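Storage Units at Jallamov: Frequently Asked Questions
Last updated July 2, 2026

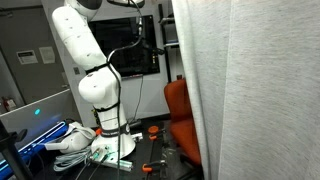 If your question is not answered on this page, stop by the front office or leave a message through the contact form. We reply to messages on the next business day.

What sizes do you have?
Lockers, small rooms, medium rooms and large drive-up units. The Eshun Road site has drive-up units only. The Dikitz Street site has everything else, on two floors, with a freight elevator at the north end.

How long do I have to rent for?
One month is the shortest rental. After that you can leave at any time with 6 days' notice. We do not refund part of a month, so most people time their move for the end of a billing period.

What do I need to bring to sign up?
A photo ID and a payment card. If you are renting for a business, bring something with the business name and address on it, such as a utility bill or a license. Both the business and the person signing will be listed on the lease.

When can I get in?
The gates open at 6 a.m. and close at 10 p.m. every day, holidays included. The office keeps shorter hours, which are posted on the door. You do not need the office to be open to use your unit.

My gate code stopped working. What now?
Codes are turned off when a payment is more than 4 days late. They come back on within an hour of payment. If your account is paid up and the code still fails, press the call button on the keypad and stay on the line. Please don't follow another car in, even if the other driver waves you through. The gate log will show that you never entered, and your code won't let you out.

Do I need my own lock?
Yes. Disc locks are the only kind we allow. You can buy one at the office or bring one from home. We do not keep a copy of your key. If you lose it, we can cut the lock off for a fee after checking your ID.

Is insurance required?
Yes. Many homeowner and renter policies cover stored items, so check yours first. If it does, give us a copy of the page showing the coverage. If not, you can add a plan through Jemeo when you sign the lease.

Are the units heated and cooled?
Indoor rooms at Dikitz Street are. Drive-up units are not. We don't recommend drive-up units for candles, records, photographs or wood instruments.

What can't I store?
Food, plants, animals, gasoline, propane, paint thinner, fireworks, ammunition, and tires in any quantity. Mowers and generators must be drained before they come in. No one may sleep or live in a unit.

Can I run a workshop or plug things in?
No. The hallway outlets are for cleaning equipment only.

Can you accept deliveries for me?
At Dikitz Street, yes, during office hours, for packages one person can carry. Put your unit number on the label. Freight has to be met by the tenant.

How do I move out?
Give notice, empty the unit, sweep it and take your lock off. Billing continues until the lock is off.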